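Stirnen to withdraw paper rent books from March

Housing association Stirnen will stop issuing paper rent books to its tenants from March, replacing them with a printed statement posted every quarter and an online account for those who want one. The change was confirmed in a notice to tenants dated 24th September.

The association has issued rent books since it took over the Jilard and Osei estates. Each book holds a year of entries, stamped or initialled at the estate office when a payment is made. Stirnen said 144 households still present a book at the counter. All other tenants pay by direct debit, standing order or payment card, and their books are no longer filled in.

Under the new arrangement, payments will be recorded in a single ledger run on Nellel, the accounts software the association already uses for service charges. Tenants paying in cash will be given a numbered receipt at the time of payment. The receipt will show the amount paid, the date, the tenancy reference and the balance after payment. Receipts should be kept until the next quarterly statement has been checked.

Imelda Bautista, head of income at Stirnen, said the two sets of records had been difficult to reconcile. "Where a book and the ledger disagree, we have to go back through the bank entries line by line," she said. "It can take up to 3 hours for one account. A single record removes that work and gives the tenant a balance that matches ours."

Weekly tenancies are the exception. A landlord in England who lets a home on a weekly rent is generally required to provide a rent book or similar document. Stirnen said the small number of weekly tenants on the Osei estate would continue to receive one, in a revised layout with the landlord's name and address on the inside cover.

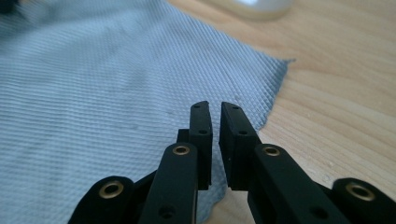 What happens to the entries in an existing rent book?
They stay valid as proof of payment, and tenants are asked to bring the book to the estate office before the changeover so that the closing balance can be agreed and signed by both sides.

If a tenant disputes the closing balance, the account will be marked as under query and no arrears letter will be sent on the disputed sum until the query is closed. The tenant keeps the original book. The office will take a copy of the pages in question and reply in writing.

Razia Jadoon, who chairs the Jilard tenants' association, said members had asked for the statements to be posted without charge and in large print on request. Both points were accepted. A further request, for statements to be issued monthly, was turned down on grounds of postage cost, although any tenant may ask for a balance at the counter or by telephone.

The counter at the Jilard office will keep its present hours. The Osei office will close to cash payments at the changeover, and tenants there may pay at Jilard or by card over the telephone. Adjoa Acheampong, a tenant on the Osei estate, said the walk between the two offices was uphill and without a bus, and that she would be asking for the decision to be looked at again.

Stirnen said cash arrangements at Osei would be reviewed after 2 quarterly statements had been issued. Written comments can be left at either office.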